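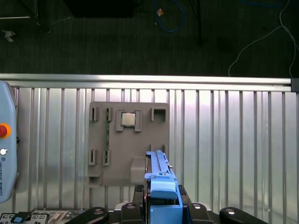

Jun 10, 2025

Notebook, Sernano guide rewrite, old town walk section

Back from the second scouting trip. Feet fine, knees less so. Writing this up before I forget which staircase was which, a mistake I made last time and paid for with a whole extra morning.

The draft has the old town walk starting at the bus station. It should start at the upper gate. Walking it uphill took me 70 minutes with stops, and most of the stops were me pretending to admire a doorway. Going down is easier, the views are in front of you, and you finish near the places that serve lunch. Flip the whole route. Yes, this means the map has to be redrawn. Sorry to whoever has the map.

Things to fix in the text:

The funicular. We say "runs regularly." It runs when it feels like it. The board at the bottom station gave one timetable, the sheet taped to the ticket window gave another, and the man inside had a third in his head, which was the correct one. Suggest we print no times and say to ask at the window.

The bell tower is 185 steps, according to the sign at the door. Our draft says 240. I suspect we copied the 240 from the old Faltus pocket guide, which also claims the town has a beach. I took the sign's word for it and did not count. The last stretch is a ladder in all but name, so add a line for people with small kids or large backpacks.

Market: mornings only, mostly gone by noon. The cheese stall at the fountain end is good. The honey stall next to it is also good but you will be there a long time, as the tasting is compulsory and comes in a fixed order. I now own chestnut honey in a jar that I had to wrap in two shirts to get home.

The viewpoint we call "secret" has a parking lot and an ice cream van. Drop "secret."

Museum of local trades: closed for lunch from a time that depends on lunch. Worth it for the upstairs room with the hat molds. The labels are only in Italian and the printed English sheet is a page short, so it stops in the middle of the plague. Maybe they have replaced it by July. Check before we go to layout.

Where to stay. I tried the Amcombe, since we list it as "mid-range with character." The character is the plumbing. Rooms at the back are quiet and look onto a garden with fig trees, rooms at the front are over the road where the delivery trucks reverse. Keep the listing, say ask for the back. Breakfast is better than it needs to be and runs late, so good for the kind of reader who does not want to be told about sunrise.

Ní Bhriain, the Irish bar on the lower square. I went in ready to cut it from the list and came out having eaten very well. The stew is the local bean one, whatever the menu calls it. Small terrace, fills up early. I would keep it, but move it out of "nightlife," a heading that now has nothing under it. Delete the heading.

Day trip to the gorge: did not manage it. The path was shut past the second bridge, there was a barrier and a notice about loose rock with no end date. I walked as far as the barrier and ate a sandwich at it. The first part is shady and flat and would do as a short outing by itself – half a paragraph at most. Need somebody to phone the park office, I tried twice and got music.

Length. The section is meant to be 2,000 words including the box on buses. With the route flipped and the tower corrected we are well over, so something has to go. My vote is the paragraph on the etymology of the town's name, which offers three theories and believes none of them. Second choice would be the sentence about cobblestones "whispering." I wrote it, I can kill it.

Still to check:
– which gate the airport bus really stops at (driver said upper, shelter says lower)
– whether the tower takes cards
– spelling of the little church by the wash house, two signs, two spellings
– the public restroom behind the town hall, locked both days, may be locked as a matter of principle
– luggage storage, the shop on the corner does it but has no sign and may prefer it that way

Receipts are in the envelope in the second drawer. The honey is not on them. The taxi from the gorge is, and I would rather not discuss it.

Next: rewrite the opening from the upper gate down, then walk it once more on paper against the map to see if the left turns are still left turns. At least two of them now aren't.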